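Switching brokers with a foreign fund position, anyone done it?
Forum: Investing > Brokers and Accounts

tallgrass_pete
I hold 600 shares of an emerging markets fund at Dinness and want to move everything to Brarnden. Dinness says the fund has to be sold first because Brarnden doesn't carry that share class. Everything else can go in kind. The fund is in a taxable account and I'm up 47 percent on it, so selling means a tax bill I wasn't planning on this year. Has anyone gotten them to move a fund like this without selling?

marlow22
Ask Dinness if they'll convert it to the standard share class before the transfer. Same fund, different fee, and in my case it wasn't treated as a sale. Mine took 3 business days. Get the cost basis in writing first.
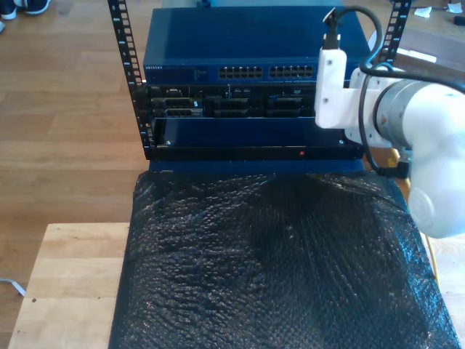

Then call Brarnden and read them the ticker of the new class. Don't go by the list on their website. It was out of date when I moved in October, and the first rep I talked to was reading from the same list.

kestrel_b
I'd just sell it. The fees on those funds are high and you'll pay the tax sooner or later. Buy a cheap index fund at Brarnden and be done.

tallgrass_pete
Sooner or later matters to me. I retire in 2 years and my bracket drops a lot after that.

kestrel_b
Fine, but you're letting taxes run the whole decision. Emerging markets can fall further than what you'd save.

marlow22
He didn't ask if he should own it. He asked how to move it.

Jintana Rungrueang
I worked in transfers at Rafferty for almost ten years. Marlow is right about the conversion, but check two things. Some funds have a minimum for the standard class and some charge a redemption fee on recent purchases, including reinvested dividends. Both are in the prospectus. Also turn off dividend reinvestment before you start. A dividend that lands mid-transfer leaves a fractional share behind, and fractions usually get sold for cash.

You can also leave that one fund at Dinness and do a partial transfer of the rest. Check whether they charge a fee on small accounts.
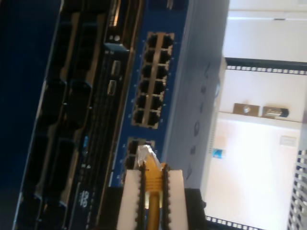 Plugging in a yellow Ethernet cable at the switch

dreveo_user
Partial transfer is what I did going from Dinness to Dreveo. Two logins and two tax forms, which is a pain in the spring but not terrible. Dinness charged me the full closing fee anyway and I had to call to get it taken off.

tallgrass_pete
Called this morning. They will convert it, there is no redemption fee on my shares, and I'm over the minimum. Reinvestment is off. Waiting on the basis statement before I send Brarnden the form.

marlow22
Good. Save a PDF of it. Basis took a while to show up on the Brarnden side for me.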